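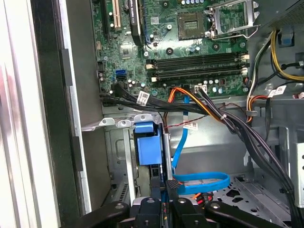
Do I need to check the inside of a desktop before it goes back on the shelf?
Every tower gets opened, including the one that was fine yesterday.

Bench checklist, open desktop towers
Used for the Kovora intake. Tick, initial, comment.

1. Power cord out, power button held down for 5 seconds.
OK. The last person wrote "obviously." Please just tick the box.

2. Side panel off and set somewhere flat.
OK. Leaning it on your chair does not count as storage.

3. Socket cover frame: open or closed?
Open. Keep sleeves, cuffs and lanyards away from it. Contact pins do not bend back, whatever the Bosier forum says.
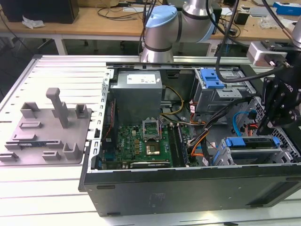

NILILSKA, Sep 11, 2022

4. Memory seated, latches closed at both ends.
Comment: press until it clicks, then stop. Enthusiasm has cost us 2 boards.

5. Heatsink present before power-on.
FAIL. Socket is open and there is nothing on top of the processor. Tower is tagged NO POWER until this line says something else.

6. Cables clear of fans and sharp edges.
Comment: the wiring has the usual holiday-lights quality. Tie back anything that crosses the board. The Kao ties come in bags of 40, so there is no call to reuse the chewed ones.

7. Drive power and data plugs pushed all the way in.
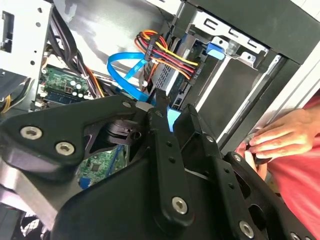
Push on the plug, never on the wires. Do it with the drive in its bay, and check the other end of the data cable while you're there. Half of our "dead" drives have been cured this way, to the great disappointment of whoever had already filled out the disposal form.

8. Blue drive latches snap shut and stay shut.
Retest after cables are tied.

9. Loose screws.
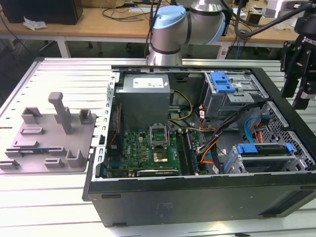
Tilt the case gently and listen. A rattle means you're not done. The spares jar holds 1000 screws by the label, none of them the one you dropped, so go find it.

10. Dust in grille and vents.
Brush only. Lungs are not an approved tool.

Result: HOLD. Item 5 open, item 8 to retest.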